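From: Peninah Urio
To: gemstones list
Subject: Re: Cleaning opals before setting

> Does anybody soak doublets before setting them? The dealer in
> Kustunbridge told me 12 hours in plain water will do no harm,
> but I am not so sure.

I would not do it. A solid opal can stay in water, but a doublet is two layers held by glue, and the water goes slowly into the join. I had one from Akbulut, 9 by 13 mm, which became cloudy along one side after a night in the bowl — it never came back.
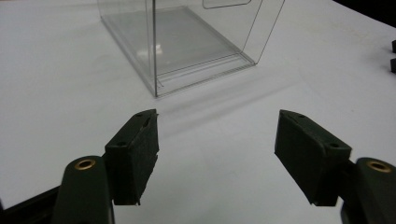
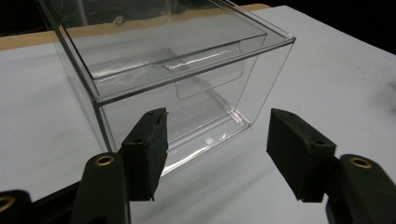
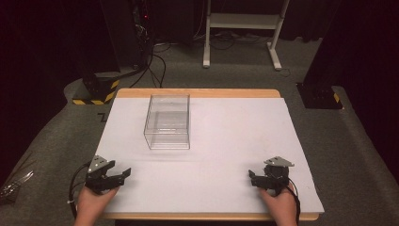
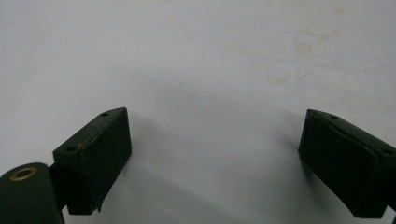

For doublets I use a soft cloth, a little damp, and I dry the stone at once. Please keep them away from the ultrasonic bath as well, also when the seller says the glue is modern.

One question from my side: has anybody bought the black-backed stones from Didix? They ask for a minimum order of 100 pieces, and this is too much for me alone. I could share a parcel with another member in December.

Kind regards,
Peninah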